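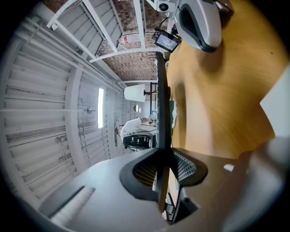 Issue 27, page 8

GALLERY: Two weeks with the Erska hand gripper

Okay, so I've been wanting to get my hands on the Erska kit ever since Lepik announced it in November, and Amarachi Shehu at the Wiltley workshop finally let me borrow theirs (thank you, Amarachi!!). You hold the gripper yourself, do a job with it, and it records what you did so you can teach a robot arm the same job later. The basic kit is $833 and the one I had came with the longer cable and the spare pads, so add another $200 if you want what I used.

The gripper out in the room
Grey body, black grid pads in that wide notch, and the tiny screen on its short bracket with the dark blue display. Somebody in a white shirt is busy at the computer in the background, and there's a good stretch of wooden desk to work on.

I like the pads a lot more than I thought I would. The grid texture hangs on to slippery stuff (pens, a glue stick, the cap off my water bottle) and they wipe clean with a damp cloth. My old Goker had plain rubber ones that picked up every bit of lint in the building. Erska sells the pads in pairs and swapping them took me one coffee, most of which was looking for the right hex key.

The screen I'm less sold on. The writing is tiny! I wear reading glasses and I still had to pull the thing up to my nose to see whether it was recording. A beep would do it. Rimantas Eglītis from Lepik wrote back to me the same afternoon and said a start and stop sound is on the list for the next update, so we'll see.

Weight is fine for short jobs. After a long morning of sorting my wrist was complaining, and I ended up resting my elbow on the desk between grabs, which the manual says is okay. I logged 594 grabs in my first week and 1,802 by the time I had to hand it back, and the only ones it refused to save were from the afternoon I forgot to plug the cable all the way in. My fault.

Setup is the part I'd warn you about. The quick start card skips the step where you squeeze the handle fully open and fully closed before the first recording, and if you miss it your opening widths come out wrong for the whole session. It's in the long manual, near the back, under "Before you begin" (I know).

Would I buy one? For a club or a class, yes. For just me at home, I'd wait and see what the spare pads cost in a year. If you've got one already, write in and tell me how your pads are wearing, especially if you've been picking up anything gritty.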